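Onden Integration Forum > Hands and End Effectors > Faults and Safety
Thread: Right hand closes before operator is clear (Skidham build)

wristload
Posted in January, 14:10

Logging a fault from our bottle pick task. Two humanoid hands, head camera, wrist camera, bottles lying on a green-topped table with a person resetting them by hand. Twice the right hand got a close command while the operator still had fingers on a bottle. No injury. Force limit tripped on the second one and the arm held position.

The interlock is meant to block closure until the head camera reports the work area clear. Log shows "clear" at cycle 417 and the close command 60 ms later. The reset reach looks like this, with both robot hands parked at the front edge:

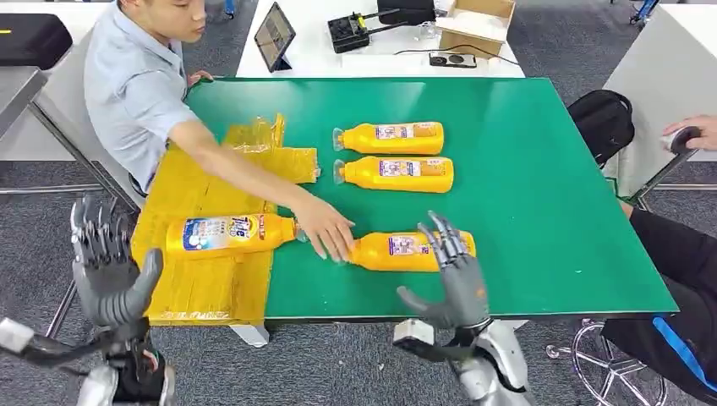 Drorkeo, your interlock is a vision flag and nothing else, so I wouldn't call it an interlock. If the detector drops a hand for one cycle you have no protection at all. Put a hardware enable in series and stop tuning the camera.

wristload
There is a hold-to-run pendant. The second operator has it. It was held down both times, so it did what it was told. I agree that isn't good enough.

The wrist view is worse than the head view for this. Once the finger is on a bottle, the finger and the bottle fill most of the picture and a human hand on the far side is a blur.
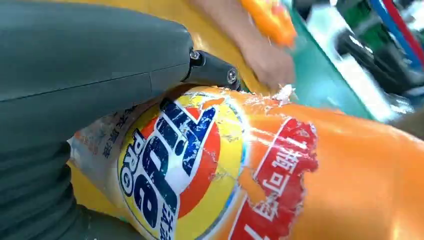

Wrist camera, gripper finger against a Tide bottle, hand behind it.

tarecell
I don't agree that the detector is the weak part. A gap of 60 ms sounds like a stale flag to me. We had the same behaviour on the Hao controller: the clear message sat in a queue and was read after the arm had started moving. Check the timestamp at source, not at receipt.

boltpattern
Both can be true. Fix the queue, but people shouldn't be inside the reach of a live hand during reset in any case. Park the arms, drop the enable, then reset.

wristload
Dropping the enable costs us a re-home every time, and we had 166 resets planned. Checked the source stamps as suggested. The flag was 2 cycles old when it was read. Tarecell is right about the queue.

Approach to the near bottle for reference:
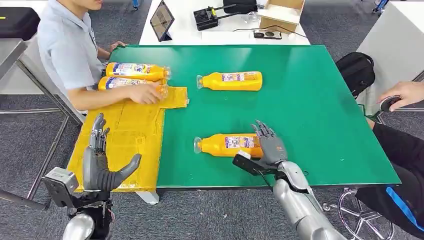
Head camera, right hand over the near bottle, operator's hand at the other pair.

boltpattern
A re-home is cheaper than a finger. I'd still pull the enable.

wristload
Queue depth is set to one and flags with an old stamp are now rejected. Relay for the enable is on order. Task is locked out until it's fitted.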